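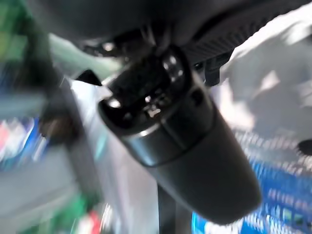

工单概要

标题:多臂织机每循环缺一次第 2 综框提升,两侧平纹边出现双纬
提交方:Younis 手工织造工作室
设备:Preketti 十六综框落地多臂织机,配 Futness 电磁提综控制箱
设计软件:Murum,桌面版
类别:提综异常 / 纹板文件
优先级:中(教学用织机,学员作品在机)
状态:已解决,观察期结束后关闭
受影响设备:2 台(甲机报修,乙机在排查中复现)

提交方原始描述

甲机正在织一条传统山形斜纹腰带布,经纱 528 根,棉经毛纬,两侧各留一窄条平纹边,由第 1、第 2 综框单独控制。中间花部用第 3 至第 16 综框。织到第一个花纹循环结束时,两侧平纹边上出现一道双纬,即连续两梭走了同一个梭口。花部看不出问题。拆掉重织,仍在同一位置出现。继续往下织,每个循环末尾都有一道。

提交方判断为第 2 综框电磁铁失效或提升力不足,依据是出错那一梭第 2 综框应当升起而没有升起。要求寄送替换电磁铁。

提交方已自行做过的操作:控制箱断电重启;重新插拔控制箱到机架的排线;清理第 2 综框导轨上的棉絮;给导轨上蜡。以上操作后现象不变。

首次回复

暂不寄件。电磁铁失效一般表现为随机漏提,或者从某一刻起完全不提。固定在循环末尾出现的漏提,先按文件问题和计数问题处理。请提交方补充下列信息:

一、控制箱显示屏在出错那一梭显示的行号。
二、控制箱显示的文件总行数。
三、Murum 里该设计的纬向循环行数。
四、出错时脚踏是正常踩下,还是有过回退操作。
五、穿综图,以及纹板文件原件。导出后的文件和 Murum 工程文件都要。

提交方补充

出错那一梭显示行号为 1。文件总行数显示 37。Murum 里的行数没有记录,提交方认为“应该一样”。没有用过回退。穿综图随后以扫描件发来,工程文件和导出文件放在同一个压缩包里。

提交方另外说明,这份设计是照一条旧腰带逐梭抄录的。旧腰带的山形上下对称,转折处的纬纱只走一次。抄录时先录了上半个山形,再用软件的镜像功能生成下半个。

排查记录

1. 核对穿综

目的是排除平纹边穿错综框的情况。如果边部有经纱误穿到花部综框,也会在局部形成双纬或浮长。

做法:请提交方在控制箱手动模式下只提第 1 综框,从左到右检查升起的经纱;再只提第 2 综框,重复一遍。两次升起的经纱应当在边部逐根相间,花部不应有经纱动作。

结果:左右两边都正常,无漏穿,无重穿。528 根经纱的穿综与扫描件一致。穿筘也看了,边部密度比花部略高,属于原设计,不影响梭口。

结论:穿综排除。

2. 第 2 综框单独动作测试

做法:手动模式,第 2 综框连续提放,每次停顿到综框完全落下再提下一次。先空踩,再带张力踩。张力按织造时的状态,不松经轴。

结果:空踩全部提起。带张力也全部提起,高度与相邻综框齐平。落下的时候略慢,比第 1 综框晚落到位,提交方说“看得出来,但是会落到底”。

结论:电磁铁能够正常吸合。回落偏慢,单独记为附带问题,见第 6 项。

3. 互换通道

做法:控制箱断电,把第 2 综框与第 16 综框的电磁铁接插件对调,文件不改,重新织过循环末尾。对调后如果是电磁铁本身的故障,漏提应当跟着电磁铁走;如果是控制箱输出通道的故障,应当留在通道上。这一项只看提综,不打纬。

结果:循环末尾第 2 综框的控制信号仍未发出。控制箱指示灯在第 37 行亮的是第 1 通道,踩下一脚跳到第 1 行,亮的还是第 1 通道。第 2 通道的灯在这两行都不亮。

结论:控制箱没有发出第 2 综框的提升指令,它在按文件执行。电磁铁、接插件、排线都可以排除。测试后已恢复原接线,并要求提交方核对接插件编号。

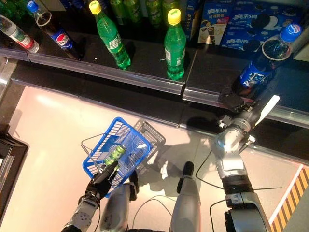
控制箱指示灯不亮,会不会是灯坏了而综框指令其实已经发出?

同一个第 2 通道指示灯在手动模式和文件的其他偶数行都正常点亮,所以灯没有坏。指示灯与电磁铁驱动取自同一路输出,灯亮而电磁铁不动的情况有,反过来的情况在这一型号的控制箱上没有记录。

4. 换机复现

做法:把同一份导出文件拷到乙机。乙机型号相同,控制箱固件版本相同,机上没有经纱。空踩走完一个循环,再走到下一循环的前几行,逐行记录第 1、第 2 通道的指示灯。

结果:与甲机完全一致。奇数行亮第 1 通道,偶数行亮第 2 通道,最后一行是奇数行,回到第一行又是奇数行。两行相接,第 1 综框连提。

结论:两台机表现相同,故障随文件走。硬件排查到此停止。

5. 比对工程文件与导出文件

在 Murum 中打开工程文件,纬向循环为三十八行。导出文件少了一行。逐行比对,两者从第一行到倒数第二行完全相同,缺的是末行。

缺失的末行内容:花部提综与山形转折相邻的那一行相同,边部提第 2 综框。也就是说,这一行就花部来看像是重复的,就边部来看不重复。

查看导出选项,“镜像接缝去重”处于勾选状态。该选项的作用是在镜像生成的纹样首尾相接时,去掉重复的转折行。判断重复的依据只取镜像时选中的综框范围。提交方做镜像时只选了第 3 至第 16 综框,边部两页综框是镜像之后另外填充的平纹。因此软件比较时没有看边部,把末行判为重复并删去。

行数由偶数变成奇数以后,平纹边的奇偶交替在循环接缝处断开,表现为同一梭口连走两梭。花部少了一行,但山形在转折处只差一梭,毛纬打紧之后肉眼不易分辨,所以提交方只看到了边部的问题。

需要说明的是,花部也是错的。旧腰带的转折纬在上端走一次,在下端走两次,抄录稿里记得很清楚,工程文件也照此录入。去重之后下端变成走一次,与原件不符。若只在边部打补丁而不恢复末行,布面看上去正常,纹样仍然不对。

6. 附带问题:第 2 综框回落偏慢

请提交方拆下第 2 综框下方的回落弹簧,与备件并排比较自然长度。提交方回复,旧弹簧明显长出一截,挂钩处有拉开的痕迹。更换备件后回落与第 1 综框同步。

此项与双纬无关。若不更换,踩得快的时候综框可能没落到底就进入下一梭,造成边部浮线,位置不固定。日后若有学员报告随机浮线,先查弹簧。
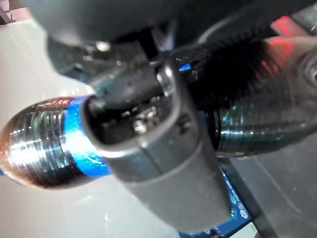

处理步骤

一、在 Murum 中打开工程文件,另存一份,原件不动。
二、打开导出设置,取消“镜像接缝去重”。
三、同一页的“行数奇偶检查”改为“提示”。默认是“关闭”。
四、重新导出,核对导出窗口底部的总行数,应与工程文件一致。
五、控制箱里的旧文件先删除再载入新文件。同名覆盖时,Futness 控制箱会保留旧的当前行号,容易错位。
六、载入后把当前行号归到 1,空踩一个完整循环,看末行亮第 2 通道、首行亮第 1 通道。
七、确认无误再投梭。

已织部分的处理

提交方询问已经织好的几个循环是否必须全部拆掉。

从布的强度讲,双纬不影响使用,边部会有一道略粗的横线,下机洗整后会收一些,但不会消失。从纹样讲,前面已说明花部每个循环少一梭。腰带是对照旧件复制的教学样,提交方决定拆到起头处重织。

拆纬时的注意事项:经纱是棉纱,反复拆织后表面起毛,靠近织口的一段容易互相粘连。建议逐梭换梭口拆,不要剪断纬纱后成把抽出。拆完后将织口前的经纱用软刷顺一遍,必要时上少量浆,晾干再织。毛纬拆下后有弯曲,不建议直接用回,可绕成绞洗过再用在别处。

拆纬时可以用控制箱的回退功能倒着走梭口。但旧文件缺末行,跨循环接缝回退时会正好落在出错的位置,此时控制箱连续两行给出同一梭口,与布上的双纬是对应的,照拆即可。拆完之前不要换新文件,否则行号和布对不上。
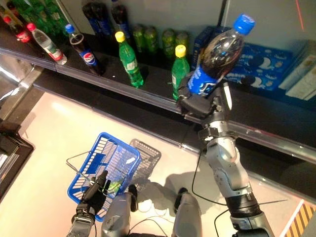
提交方第一次拆纬时先换了新文件,拆过一个接缝后梭口与织物不符,布上的纬纱抽不出来。处理办法是重新载入旧文件,手动翻行,找到能让织口最后一根纬纱完全露出的那一行,以此为起点继续回退。平纹边只能判断奇偶,要对准具体行必须看花部,最好看山形尖端附近,那里每一行的提综差别较大。

复测

换用新文件后,甲机重织两个完整循环。两侧平纹边交替正常,循环接缝处无双纬。花部山形下端转折处两梭与抄录稿一致。提交方发来布面近照,并用针尖逐梭数过接缝前后的纬纱,无异常。

乙机空踩结果与甲机一致。乙机随后也更换了第 2 综框的回落弹簧,旧弹簧长度未见变化,属预防性更换。

提交方后续提问与答复

关于为什么以前同样的导出设置没有出过问题。以前的几份设计没有单独的平纹边,用的是浮边线,边上的经纱不穿综,与行数奇偶无关。去重少掉的一行即使存在,也只会体现在花部。建议把旧工程文件抽查一遍,凡是用过镜像的,都比较一次导出前后的行数。

关于能否在镜像时把第 1、第 2 综框一起选上。可以,但平纹边经过镜像后,在镜像轴处奇偶会不会断开,要看镜像轴落在行上还是行间。落在行上不断,落在行间会断。先镜像花部再填充平纹边的做法更稳妥,前提是去重选项关闭。

关于手工提综的织机是否有同样的问题。学员若用踏板织机照打印的踏综顺序织,打印稿同样由导出模块生成,也会少一行。工作室发给学员的纸质踏综单需要重新打印,旧单收回作废。踏综单右下角带有总行数,可以据此区分新旧。

关于循环行数必须是偶数吗。带平纹边且边部由两页综框交替控制时,循环行数应为偶数。原件的花部循环若确实是奇数,不要增删花部的纬纱,把整个循环在软件里重复一次再填平纹边,总行数自然成为偶数。文件会长一倍,控制箱容量足够。

根本原因

Murum 导出选项“镜像接缝去重”只比较镜像时选中的综框范围,未比较全部综框,误删循环末行。循环由偶数行变为奇数行,两页综框控制的平纹边在接缝处失去交替。

已提交给 Murum 一侧的改进项:去重比较范围扩大到全部综框;删除行之前给出提示并列出行号;“行数奇偶检查”在检测到两页综框逐行交替时默认开启。排期未定。改进发布之前,带平纹边的设计一律关闭去重。

提交给 Futness 一侧的改进项:同名文件覆盖载入时当前行号归零,或弹出确认。已受理。

内部备注

本单从报修到定位用时偏长,主要耗在硬件排查上。再遇到“固定位置漏提”的工单,先要导出文件和工程文件,比对行数,再谈换件。换机复现应当提到互换通道之前,互换接插件有接错的风险,换文件没有。

已在知识库建立条目,关键词:双纬、平纹边、循环接缝、镜像、奇数行、漏提。

观察期内提交方织完腰带主体,未再报告同类现象。其间有一次边部浮线,经查为纬纱在换梭处未绕过边经,属操作问题,不另立单。

关闭工单。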